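Sunday, 16:35

Finally got the Zondwood tape deck running at the right speed! New belt, two drops of oil, and the Sarkurness demo plays in tune.

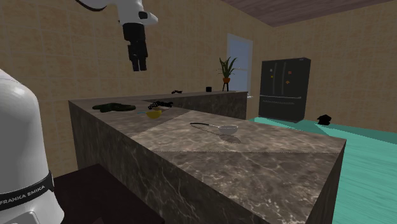
Render: Brisevum

Side B still has hum – nearly 22 dB over the hiss, worst on the bass track. Will try lifting the ground tomorrow.

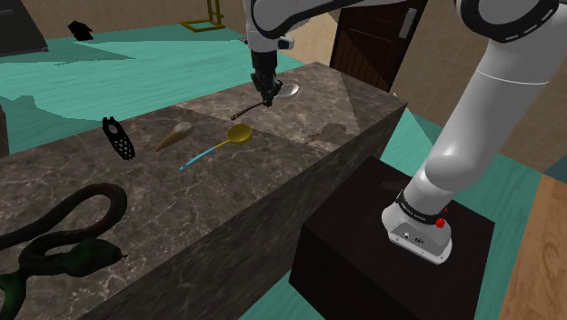 The drummer's count-in on the Gündoğdu song is too quiet, so I might overdub one. Sticks sound wrong. A metal spoon with a thin handle like that one, tapped on the bench, could be nicer. Rolled off below 200 Hz for now.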